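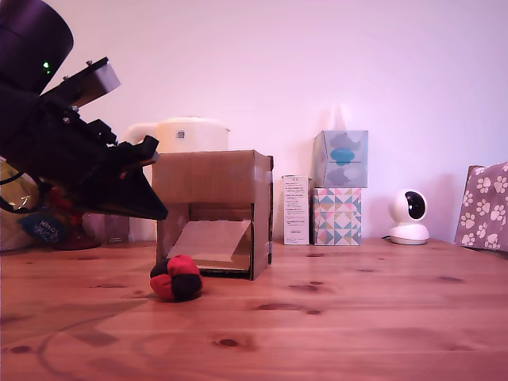 The cardboard chute and its red and black ball, on the table in Derbridge.

I went to Derbridge to talk about a cardboard box, and I stayed for two pots of tea. The maker behind Gredum (a tiny one-person project, no shop, no logo) builds ball chutes from shipping boxes and has been at it since June.

"I had 4 boxes by the door and I was sick of flattening them," she told me. "So I cut a hole in one and stuck a ramp in it." That was the first Gendorora, and she still calls every one of them that!

I asked what makes a good box. Plain brown, she said, and stiff enough that you can crease a flap without it going floppy. She'd rather leave the shipping print on than paint over it, and I have to say I agree. 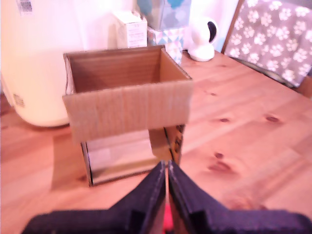
The ramp is the hard part

"Too steep and the ball shoots off the table. Too flat and it just sits there sulking," she said. She likes a small soft ball, the footbag kind, that doesn't bounce all over the kitchen. Gray tape holds the corners, and she's not shy with it. 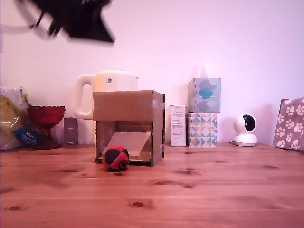
Bucur, who had been listening from the hallway, wanted it known that marbles are more fun and that the tape should go on before any cutting starts. She threw a tea towel at him and cut us some cake.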